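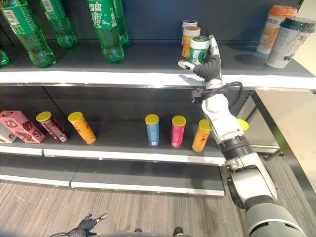 An Afternoon at the Pretend Store

421 shares | 6 comments

Ocampo would like you to know that its shelf-tending service is a service. You don't buy the robot. You subscribe to it, the way you subscribe to a streaming channel you forgot to cancel, and it comes with installation, training, software updates and a phone number. The demo floor is at the company's building in Ulham, 20 minutes from the Privville exit if you ignore the sign for Privville, which I didn't.

I went in October with a group of small grocers and convenience store owners. We got visitor badges, coffee from a machine with a great many buttons, and a talk with 88 slides. I remember the one with the pricing tiers, mostly for the asterisks.

Then they let us see the store. It has gray plank flooring, bright white shelf edges and stock with plenty of elbow room. The soda sits up top, the snack tubes with yellow lids have the middle shelf, and the bottom shelf has been left bare. If my bottom shelf looked like that at two in the afternoon I'd be getting phone calls.

The robot has two arms and proper hands, with jointed fingers, and it goes after things the way I go after a jar at the back of the fridge, all reach and concentration. Our guide talked us through the job, which Ocampo calls "facing and recovery." In my shop it's called tidying up. The software is told what belongs where, the robot looks at the shelf, and any difference of opinion gets settled by the robot.

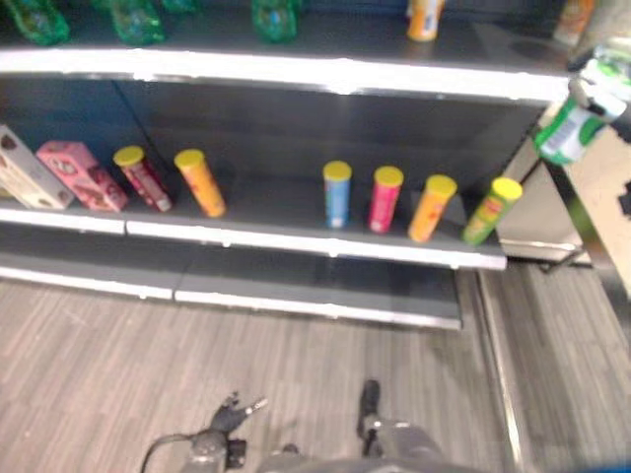 A woman behind me asked whether it could do this with customers in the aisle. The guide said the Standard tier is intended for closed hours. She asked about stores that don't close. He said there was a Plus tier. I wrote "Plus tier" in my notebook and underlined it, and I still couldn't tell you what's in it.

What I liked, and I did like some of it, was the pace. I'd expected either a blur or a glacier. It moves like a careful new hire in the first week, before they've learned which corners can be cut. One of the grocers said he'd take that over his nephew. The group gave this serious thought.

We were also told a good deal about grip. Soda bottles are a nuisance, being round, slick and heavy at whichever end you didn't plan for, and the guide spent longer on them than on the contract terms. There's a fabric cover over the back of the hand, all folds, with the metal fingertips poking out from under it. It looks like a very expensive sweater with the cuffs pulled down. I asked if it was machine washable. He said he'd find out, and I'd still like to know.
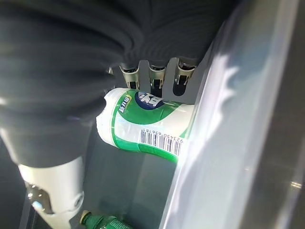
Sirnbridge Trade Notes, p. 6

The part that had everyone leaning in was the bottle handling next to the clear panel. Three fingers come down on the side of a bottle that's lying over, and there isn't much room in there for a hand that size. I have a cooler at home in the shop with the same problem, and I solve it by swearing.
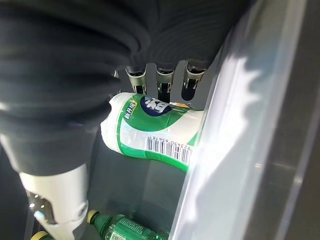

Fingers on the label, barcode showing, green soda bottle below.

I asked whether it reads the barcodes. The reply was that it can, as an add-on, and that most customers start with the camera recognition and "grow into" scanning. I've been grown into things before.

So would I sign up? The minimum term is long, the early exit fee is in one of the asterisks, and Ocampo wants your aisles measured before it will quote you anything at all. For a chain with a night crew it can't fill, I'd say go to Ulham and ask for the Standard demo twice. For a store like mine, with one aisle and a half and a door that sticks, I'd wait until they have a tier below Standard. I suggested this on the feedback card and offered them the name "Substandard" at no charge.

The tour ends at the coffee machine. Parking is free, and the visitor spaces are the ones farthest from the door.

Back to top | Contact the Trade Notes desk | © Sirnbridge Trade Notes, all rights reserved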